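Search this notebook
Search

Filed under: Bench notes / Pantry stock / Shelf life

Tuesday, October 22, 2024

Pantry shelf-life log, Prulasville bench

Picked up where I left off with the seam checks. The heating in the back room was off again when I got in, so I moved the scale to the front bench and let it sit an hour before using it. Re-zeroed twice. It settled on the second try.

Lot 622

This is the lot that came over from the Ammann store with the dented corner cartons. I went through the carton sheets first. Two of them list the wrong fill weight, the old one from before the recipe changed, and somebody has copied it forward onto the summary page. I corrected the summary and left the originals alone, with a note in pencil.

Opened nine cans. Drained each one over the sieve for two minutes by the timer, tilted, then weighed. Numbers are on the yellow sheet in the folder. Spread is wider than I would like. The low ones came from the bottom layer of the carton, and I don't have enough of them to say whether that means anything. The brine from one was cloudy. No off smell, lid flat before opening, vacuum reading normal. I kept the brine in a jar in the fridge with the can code on tape.

Seam teardown on three of the nine. Used the small nippers, since the good pair is still out for sharpening. Overlap fine on all three. One cover hook had a slight wrinkle near the side, tightness still within what we accept. Logged it anyway.

Lot 908

Older stock, and the one I have been putting off. These were held in the warm cabinet, over 792 hours by the cabinet counter. The counter was reset once during the power cut, so the true figure is higher and I can't say by how much. Asuka Noguchi thinks the cabinet log will let us work it out. I have asked for a copy.

What I am looking for with this lot is lid movement. Short, wide cans behave differently from the tall ones. The lid is large for the height of the body, and the pressed rings have to take up the change when the contents warm and cool. If the rings have been overworked you get a lid that clicks under the thumb and comes back slowly. I press in the center, then halfway out, then listen. Asuka uses a depth gauge across the rim and gets steadier results than I do. We should both use the gauge from now on. 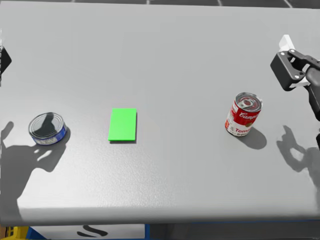
Gauge readings

Did the first carton with the gauge bridge resting on the double seam, pin at the center. The bridge rocks if there is any burr on the seam, so I wiped and checked each rim with a fingernail. One can had a burr big enough to throw the reading. Turned it a quarter and tried again, and it came out the same as its neighbors.

All of the first carton read below the rim. Two were shallower than the rest and I set them aside with red dots. They go back in at room temperature for a week, then get read again before anyone opens them. Please leave them on the top shelf -- last time the red-dot cans ended up in the sandwich cupboard.

Labels

The paper labels from Bimia are lifting at the overlap after warm storage. Glue line is brown and brittle. The Clindelis labels from the same cabinet are fine, a bit faded on the side that faced the door. I don't think this has anything to do with the contents, but a can with no label is a can we can't trace, because the lid codes rub off. Started scratching the lot number into the bottom with the scribe. Light pressure only, and well away from the seam.

To do

-- second carton of 908, gauge only, no opening
-- get the cabinet log from Asuka and fix the hours
-- brine jar: pH tomorrow morning, fresh buffer, the open bottle is out of date
-- ask Ammann which carton layer was against the wall
-- pick up the good nippers
-- more yellow sheets, we are down to the last pad

Stopped at 5:30. Sieve and trays washed and on the rack. Scale covered and left on the front bench.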